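Best way to fold socks so the pairs stay together and the cuffs don't go slack?

Asked by Kulap Paisan in Laundry and Clothes
3 answers

I have 17 pairs of the same pale green socks and I'm tired of balling them. The cuffs on the older ones have gone loose, and I think it's from turning one cuff over the other every week. If I just lay them in the drawer they come apart and I end up digging for a second one. The drawer is shallow, so whatever I do has to be pretty flat. I work on a wood table next to the dryer, so there is plenty of space to lay things out. They are ankle height if that matters.

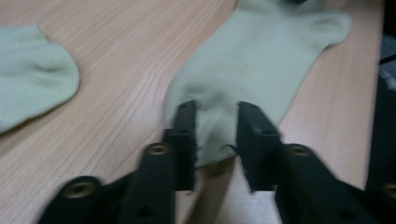 Answer 1 (accepted)
by Annelies Gisler

Stop balling them. The top sock holds everything together by being stretched, and it stays stretched until you wear it. Fold them flat.

Start by pulling each sock out to its full length. Hold it at the toe and the cuff and give it a firm tug sideways, so the wrinkles from the dryer come out before you fold anything. Do one, put it down on its side with the heel showing, then do its partner.
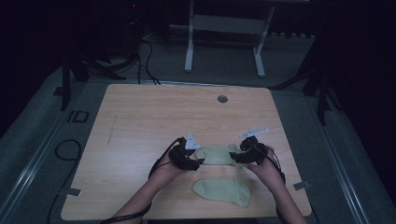
Lay the second sock right on top of the first, heel over heel, toe over toe. Smooth from the toe toward the cuff with your palm. Fold the toe end in by a third, then fold the cuff end over it and tuck the toe into the opening of the top cuff only. Just the tip goes in. If you push the whole thing in you are back to stretching it.

You get a flat packet that stands on its edge or lies down. In a shallow drawer I would lay them down, two deep. If all your pairs are the same, mix old and new as little as you can, because the loose ones won't hold the tuck. Put those in a separate row and just fold them in half. 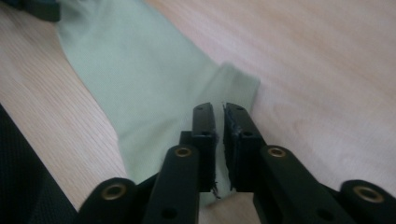

Thin cotton slides more than thick cotton, so go slower on those and press the fold down before you let go. Thick winter socks only need one fold. I did a basket for a family of six this way and it took me up to 3 minutes longer than balling.

Answer 2
by Dirnlow

Sock clips. I got a bag from Hijazi and clip each pair before they go in the wash. They come out still together and I don't fold at all. A couple broke in the dryer so use low heat.

Answer 3
by Brekard

If they're all identical why pair them? Throw them in a box and take two.

Comment from Kulap Paisan: I tried that, but the new ones are tighter than the old ones and I can feel it in my shoes. Going with the flat fold. The tuck keeps coming out on maybe the oldest pairs, so those are in their own row now.

Comment from Annelies Gisler: Try folding the cuff end a little longer. Those may be ready for the rag bag though.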